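Unit 4: Hot drinks service, table layout and pouring
Module tutor: Nabila Hutapea

4.1 Layout
The table is cleared and wiped before any item is set out. A plain, light surface is preferred, as drips and rings show up at once. The cup stands towards the middle of the table and the kettle near one corner, on the side of the pouring hand. The spout must not point at the guest. Keep 30 cm between cup and kettle while the kettle is at rest.

4.2 Cup colour
Dark cups hide the level of dark drinks. Fill by time or by weight, not by eye. Small cups lose heat faster than large ones of the same wall thickness and should be warmed first: fill with hot water, wait 60 seconds, empty, dry the outside. 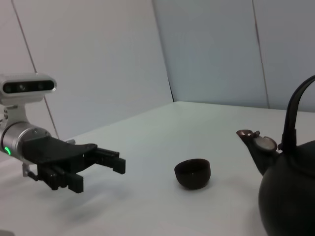 4.3 Pouring
Lift the kettle clear of the table before moving it sideways; dragging marks the surface. Bring the kettle to the cup. The cup stays on the table throughout. Start with a thin stream, increase it, then reduce it for the last quarter. Stop 1 cm below the rim.

4.4 Moving a filled cup
Grip low on the body or by the handle if there is one. Keep fingers off the rim. Set down base first, without tilting.

Practical work
Complete the Samard worksheet, parts A and B, before the May assessment. Record fill weight and time for each pour. Spillage is entered in grams.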